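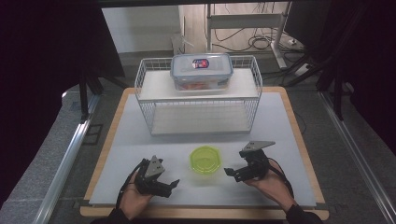
Leidy Paucar sostiene que las listas de «los libros del mes» no recomiendan nada y que se limitan a ordenar lo que las editoriales ya habían decidido promocionar. La tesis es atractiva, pero su apoyo es más débil de lo que suele admitirse. Paucar trabajó con 28 listas publicadas en un solo mes, septiembre, cuando coinciden las novedades fuertes de casi todos los sellos; cualquier coincidencia de títulos queda inflada por el calendario.

4.2. Recomendación y lectura efectiva

Para esta sección revisamos 400 reseñas breves de narrativa alojadas en Trivik y Jetdale. Solo 40 mencionaban algún pasaje posterior al primer tercio del libro. Podría concluirse que los reseñistas no terminan lo que recomiendan; nos parece precipitado. Una reseña de cien palabras evita revelar la trama y, en el caso del thriller, casi está obligada a callar. El dato es compatible con la pereza y también con la cortesía.

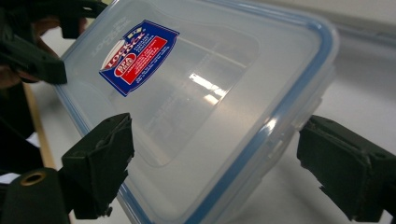 Figura 3. Recipiente de plástico transparente con junta azul y etiqueta en la tapa.

Tampoco convence el índice de entusiasmo de Geerts, que suma adjetivos elogiosos y divide por la extensión del texto. Aplicado al corpus de Florno, otorga la puntuación máxima a 16 reseñas, varias de ellas irónicas. Un recuento que no distingue la burla del elogio mide vocabulario —y poco más—. Lo conservamos en la tabla siguiente a efectos de comparación con trabajos anteriores, sin atribuirle valor explicativo.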